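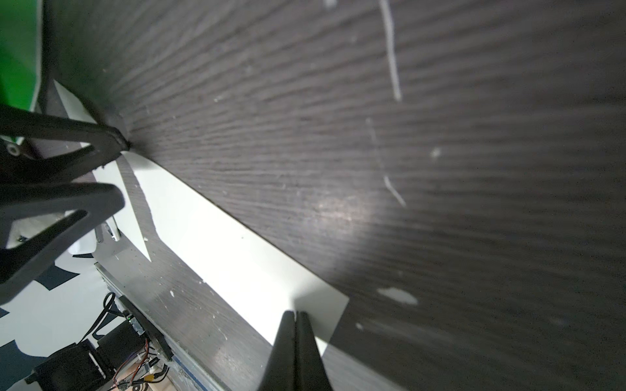 Boris Jurčo writes that he followed the earlier version of these instructions, started in the left-hand corner of his alcove, and had the pattern drifting downhill by the third length. He asks whether the fault lay with the paper or the wall. It was almost certainly the wall. Corners are seldom upright, and a large repeat shows the error sooner than a plain paper does. The section on setting out has been rewritten with his case in mind.

Updated November 1, 2020

Papering a small alcove with a large repeat

Before you buy

Read the roll label for two things: the repeat and the match. The repeat is the distance down the paper before the design starts again. The match is either straight, where the same part of the design meets at the same height on both edges, or drop, where each length is shifted against the last. The Kamolrat design used for the measurements below is a straight match. With a drop match, cut from two rolls in turn and you will waste less.

Measure the height of the wall in three places and use the largest figure. Add 80 mm for trimming, then round up to the next whole repeat. The result is your cutting length. My own wall was 1785 mm high, measured from a fixed shelf to the ceiling.

Check the batch number on every roll. Rolls from different batches can differ in shade even when the label is otherwise the same.

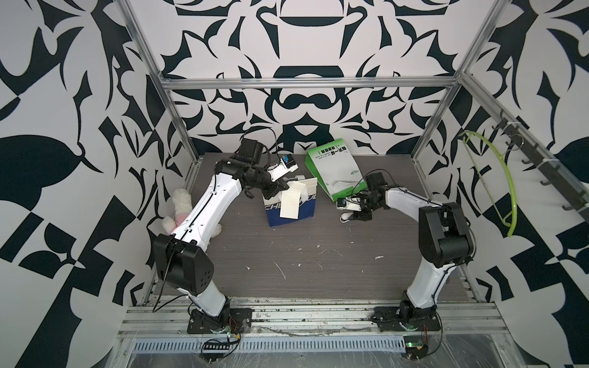 If one roll does come from another batch, keep it for a wall that stands on its own, or for the area above a door.

Preparing the wall

Fill holes, let the filler harden, and sand it flush. Wipe off the dust with a barely damp cloth. Bare plaster must be sized first with thinned paste; the packet gives the proportions. Painted walls with a sheen should be rubbed down with medium paper until the shine has gone.

Lining paper is worth the extra day on old plaster. Hang it crossways so that its joints cannot fall under the joints of the top paper.

Setting out

1. Find the centre of the back wall and mark it lightly in pencil.
2. Decide whether the first length will be centred on the mark or have one edge on it. Choose whichever leaves the wider pieces at the corners.
3. Drop a plumb line at the edge of the first length and mark it at top and bottom. Join the marks with a 1000 mm rule.
4. Choose which part of the design will sit at the ceiling. If the ceiling slopes, avoid putting a strong horizontal shape there.

Pasting and hanging

These notes are for paste-the-wall papers. I used Vestari ready-mixed paste, though any heavy-duty paste approved by the paper maker will do. Cover a strip slightly wider than the length and cut in at the edges with a brush. Hang from the top, set the edge to the pencil line, and smooth from the middle outwards.
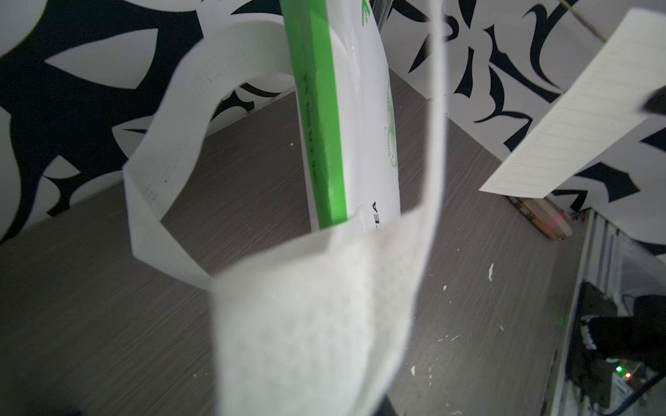

Slide the next length up to the first until the design meets at eye level - small errors at the top or bottom are less obvious. Butt the edges and do not overlap them. Leave the seam alone for a few minutes, then go over it lightly with a seam roller. Wipe off any paste on the face before it dries.

Turning the corners

Measure from the last full length to the corner at top, middle and bottom. Cut the strip to the largest figure plus 3 mm, and take that small margin round the corner. On the side wall, drop a new plumb line and hang the offcut to it, covering the margin. The pattern will lose a sliver here. If the corner is badly out, put the loss on the side less seen from the room.

Trimming

Crease the paper into the angle with the back of the scissors, then cut with a fresh blade against a broad filling knife. Change the blade after every length. Keep the heating low overnight, and store one good offcut flat for repairs.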